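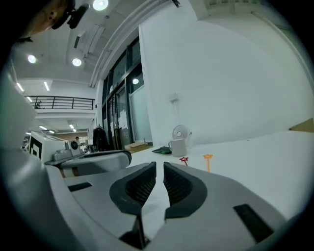 The demonstration table on the ground floor, with the white mug and the two star sticks.

Visit to the Tikik open day, 1/14/26

Last week I had the chance to visit the workshop of Tikik, a small company which makes robots for light work on tables. They open the doors for visitors two times in a year, and I had been on the waiting list since summer. I write this report mostly for the members of our automation club who could not travel with me, and also for myself, so that I do not forget the details.

The building is not easy to find. The bus stops in front of a furniture warehouse, and from there you walk 200 meters along a fence until you see the sign of Tsao, which is a company for ventilation parts in the same yard. I walked past the entrance and had to come back. At the door a young woman gave me a badge with the number 135 and asked me to write my name in the book. I do not think there were so many visitors, I suppose the badges are from an older event.

Our group was led by Magnus Semple, who is responsible for testing. He speaks quickly but he was patient with questions, also with mine, which were sometimes long. He began with the history of the company, and I will make this short. They started with a machine for sorting seeds, called Druvalora, and sold only a few of them. The customers liked the gripping part much more than the sorting part. So after two years they stopped with the seeds and continued with grippers. One old Druvalora is still standing in the corridor next to the coffee machine and people put their cups on it.

The most interesting hour for me was at the demonstration table. The idea is simple to explain. A person takes a gripper in the hand, with two fingers like the ones a robot has, and does the task with it many times. The recordings of this work are then used to teach the robot how to do the same task. Mr. Semple said that for one task they collect 1021 recordings before they start the training. I asked why exactly this number and he laughed. The first task which worked well had 1021 recordings, and after this they did not want to change it.

The task of the day was to pick up a stick with a star on the top, a red one or an orange one, and to put it into the white mug. I thought it would be a task for children. Then I tried it. When you hold the gripper you do not feel the stick as you feel it with your own fingers, and you must watch very carefully where the tips are. My first stick fell over before I closed the fingers. The second one I lifted, but I held it too low, and it hit the edge of the mug. A retired teacher who stood after me in the line did it correctly the first time, and she was very proud, with good reason.

Mr. Semple gave us some advice which I wrote down:

Come to the stick slowly and do not turn the wrist in the last moment.
Close the fingers completely, also if it feels like too much.
Lift first, move after. Most beginners do both together.
If you make a mistake, finish the movement anyway and start a new one.

The last point surprised me. He explained that a correction can also be useful for the training, if it is a clean one. When a person stops in the middle and begins to talk to the neighbor, the recording must be thrown away. At the open day they throw away most of them, he said, and he did not seem sad about it.

I also asked about the ribbed inserts in the fingers. They have tried several kinds, and the softer ones hold better on smooth sticks but they must be changed more often. The price of a new pair he did not want to tell. I understand this, but for a club like ours it would be good to know.

After the table we went upstairs for a talk about the software, which is named Plelotari. This part was more difficult for me. The speaker showed many curves and used short names that he did not explain, and the room was too warm. What I understood is that the software compares the path of the hand in all recordings and marks the ones which are very different from the others. Then a person looks at the marked ones and decides. One visitor wanted to know if the software could decide alone. The answer was that they tried it for one month and went back to the old way. I would have liked to hear more about this, but the time was finished.

There was soup and bread at noon. The soup was with lentils and quite good. I talked with 4 students from a technical school who are building a small arm for their final work. They had the same problem as we have in the club, that the fingers do not close at the same time. Their solution is a thin rubber band on the slower side. It is not elegant, but we could try it on Thomas's model before we buy new motors.

In the afternoon it was possible to go back to the table and try again, so I did. This time I put two sticks in the mug one after the other, with the orange one a little crooked. I was satisfied with this. My hand was tired afterwards, especially the thumb, and I have now more respect for the people who do it during the whole day. They change places after each half hour, as I was told.

Some practical information for those who want to go next time. The visit costs nothing but you must register by e-mail, and they answer late, so do not worry if you hear nothing for two weeks. Parking in the yard is only for the companies. Bring warm clothes for the ground floor in January, the big door is opened often for deliveries. Taking photos is allowed downstairs, but not in the room where the talk is given. If you want to try the gripper more than one time, go to the table directly after lunch, when most of the visitors are still eating.

I have brought the printed brochure and two sheets with drawings of the fingers. They are in the blue folder in the club room, please put them back after reading.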